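The Trial Offer

The offer from Vonard came with a cover letter dated 08/01/2018 and a price that had been crossed out and written in again by hand. Sabina Khan read it standing up at the packing table. Then she sat down and read the terms.

Vonard would put a two-arm bagging station in the back room at Ultport for eight weeks. Ultport would pay for the electricity and the floor space. If Sabina wanted to keep it after that, she would pay the price. If she didn't, they would come and take it away. Service visits were included as far as Sorkulstead, and Ultport was four miles past Sorkulstead.

"That has to be changed," she said on the phone.

"I'll change it," Evelien De Graaf said. She wrote it down. Sabina could hear the pen. "Did you look at the pictures yet?"

"I'm opening them now."

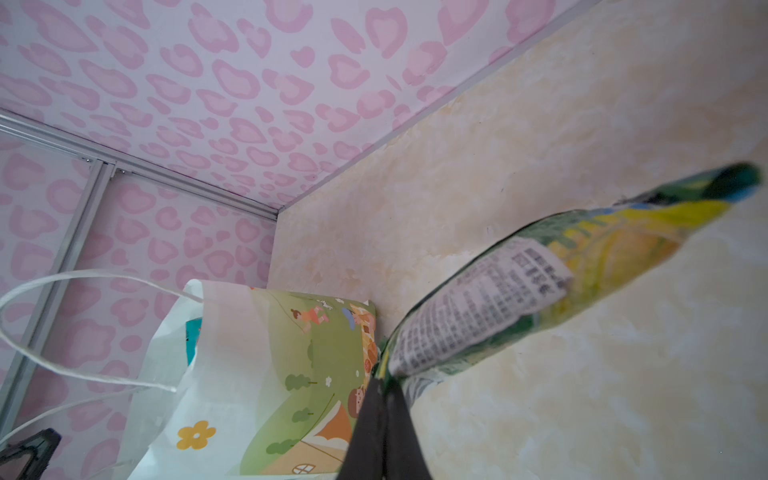
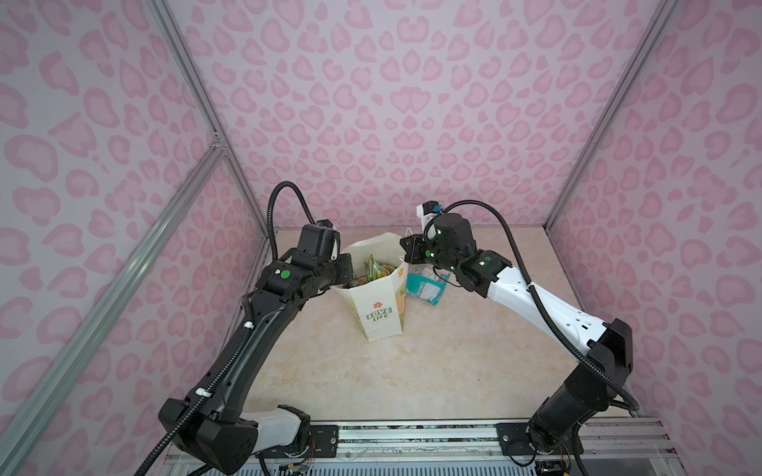
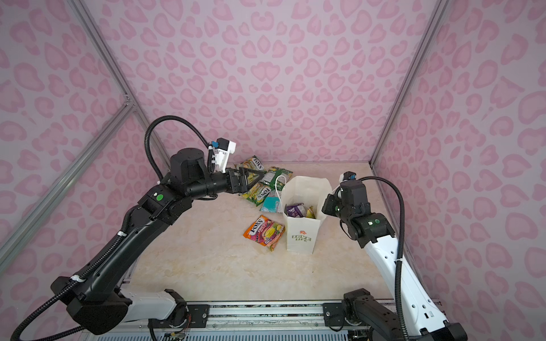
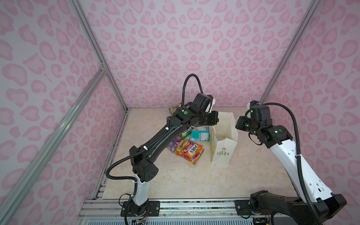

Sabina's gift bags had to be packed by the end of November, and every year she hired people for it and every year some of them left before it was done. She had tried a machine once already. Geerts had sold her a chute that dropped things into cartons, and it was good with cartons. It was no use with paper bags, which fell over. She went back to the picture with the green Fox's packets lying behind the bag and the left gripper out over them. The bag was upright, with a purple wrapper and a yellow one showing inside. She looked at it for a while — the LOVE LIFE on the front, the rope handle sticking up — and tried to decide which way the work was going.

"Is it putting them in or taking them out?" she asked.

"It can do either," Evelien said. "You teach it the job. Which do you need?"

"In. But we get returns in January."

"Then you'd want both."

Sabina wrote "both" in the margin. She didn't like how quickly Evelien had gotten there.

"What happens when it drops one?"

"It tries again. If it can't get it, it stops and waits for someone."

"How long does it wait?"

"Until someone comes."

Sabina thought about the people she had hired last year. One of them had waited most of an afternoon for more tape and hadn't told anyone the tape was gone.

"Does it make a noise?"

"There's a buzzer. You can turn it off."

"I don't want to turn it off," Sabina said. "Can it be louder?"

The pen again. Evelien said she would ask the shop.

Sabina measured the back room after they hung up. The station would fit if she moved the shelving and gave up the chair by the window. She moved the chair first, out into the hall, and found she could still sit in it there. Then she crossed out Sorkulstead on her copy of the terms, wrote Ultport above it, put her initials next to the change, and signed at the bottom for the eight weeks.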